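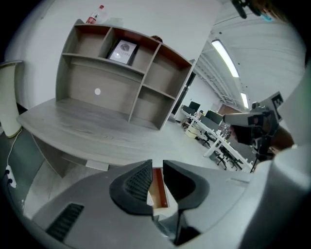

Desk hutch

A desk hutch is an open shelf unit that stands at the back of a desk and divides the space above it into compartments, or cubbies. It is common in offices, where it takes in whatever the drawer has refused. The word once meant a chest, and later a home for rabbits, who kept theirs tidier.

Form

Most hutches have a row of small cubbies on top and larger openings beneath. Outer panels usually match the desktop, while the backing may be another color entirely. A round cable grommet in the back panel lets cords through. The Govstead pattern, 80 centimeters high, was sold with 6 openings and a leaflet suggesting what to put in them. Few owners kept the leaflet.

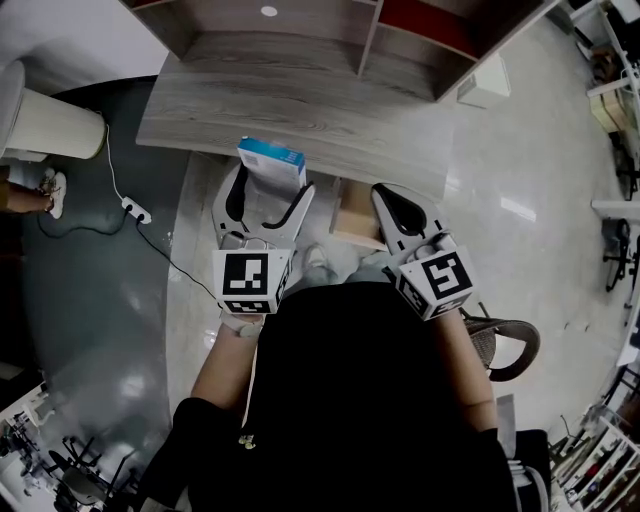 Source: Nasach Office Furniture Archive, item 634. Gray wood-grain desk and shelf unit with a deep red back panel in one compartment.

Use

The cubbies are meant for paper. In practice they hold framed signs, and the flat top serves as a parking place for water bottles. Small boxes tend to travel between desk and shelf for years, and large cardboard ones settle on the floor underneath, where knees were planned.

See also
Cable grommet
Guvlow cabinet
Pigeonhole
Rolltop desk

Main page | Contents | Furniture A–Z | Back to top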